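文具店の菓子缶売り場、手帳と便せんの隣へ　Sorncombe

Sorncombeの文具・雑貨店Basskaは12月、キャラクター柄の小型缶を集めた売り場を2階に移した。これまでは菓子と一緒に1階のレジ脇に並べていたが、中身を食べ終えたあとに小物入れとして使う客が多く、手帳や便せんの隣に置くことにした。

扱うのは46種類で、淡い水色やピンクの柄が中心。1人5個まで購入できる。店長のアナヘラ・パーティントンさんによると、切手や付箋、マスキングテープを入れるのにちょうどよい大きさを尋ねられることが増えたという。「ふたの絵で選ぶ方がほとんどです。留め具のついた缶は、持ち歩き用に買われます」と話す。

同店では空き缶の持ち込みも受け付け、内側に布や紙を貼る講習を開く。定員は8人、参加費は材料込みで2,000円。講師は製本を教えるダーシー・サトクリフさんが務める。申し込みは1階のレジで。売り場は午前10時から。

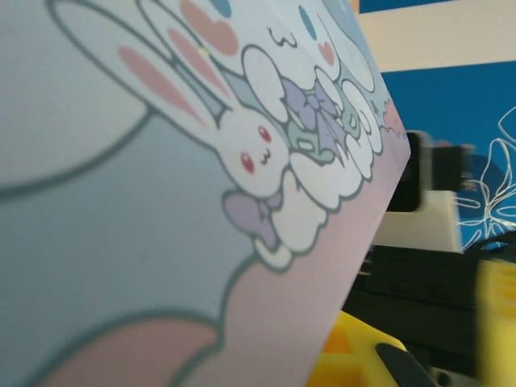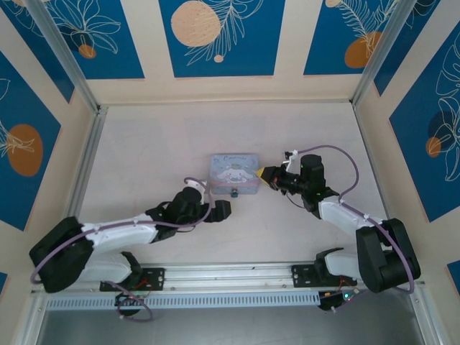
写真上＝白いウサギや雲、リボンを描いたパステル調の絵柄　写真下＝子犬のキャラクターをあしらった水色の缶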